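Hello from the Stamar student robotics club in Busorville! It's been a long, happy week of teaching two robot arms to handle laundry, and I promised a few people I'd write it up, so settle in (there are several posts, sorry, I do go on).

1/ The project is called Kostis, and it started back in May as a whiteboard doodle. The goal is to get a T-shirt folded neatly three times in a row with no human hands near the table. We aren't there yet. But oh, the kids are close, and I'm so proud of them.

2/ Most of our afternoons go into practice runs. One student drives the arms, another calls out when the cloth slips, and everybody else has opinions. We're saving every run, good or bad, and the folder had 2,247 of them in it as of Thursday!
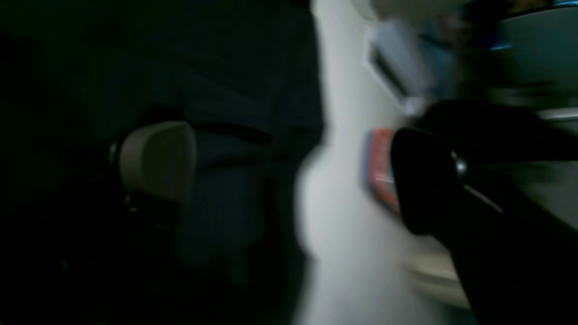

Mid-swing, with a little red and blue package by the gripper.

3/ The goal for the summer had been 2,000 runs, which sounded completely wild to me when the students wrote it down. I should know better by now than to doubt a room full of teenagers with snacks.

4/ Corners are the hard part. You want the fingertips to come in low on either side and close on just the cloth, and dark fabric makes it tough to tell where the hem stops and its own shadow starts. We've had long talks about this – long, loud talks.
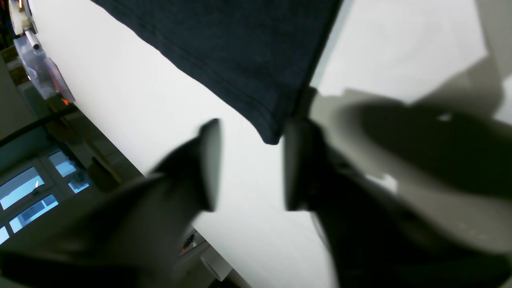 5/ WHAT WE CHANGED THIS WEEK
The students slowed down the last bit of the approach, so the fingers creep in instead of lunging. It was a ninth grader's idea, and she tested it on 200 runs before she'd let any of us call it an improvement. I know grown engineers with less patience than that.

6/ They also started watching the wrist camera video together at the end of each session. It's sideways half the time and you do get a little seasick, but you pick up so much about how the pads meet the table.

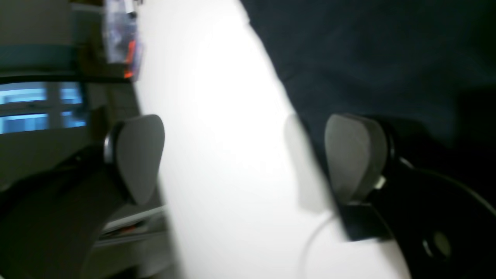
And the talk around the screen has been my favorite thing all month, because the quiet kids speak up when there's a video to point at. One of them has started a notebook of every kind of slip he's spotted, with names for each. My favorite is "the sneeze."

7/ Next up is getting both arms to work as a team, one holding the cloth down while the other brings its side across. Timing is everything, and ours is still a bit like two people trying to get through the same door.
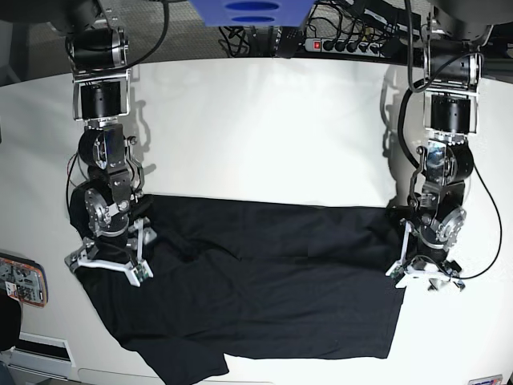 Both grippers on the fabric, one at each side.

8/ We'll be showing Kostis at the Vasiliauskas student fair, folds or no folds. Come say hi if you're nearby, and bring questions, the kids love questions. Old T-shirts are welcome too, any size – plain ones are best for us right now.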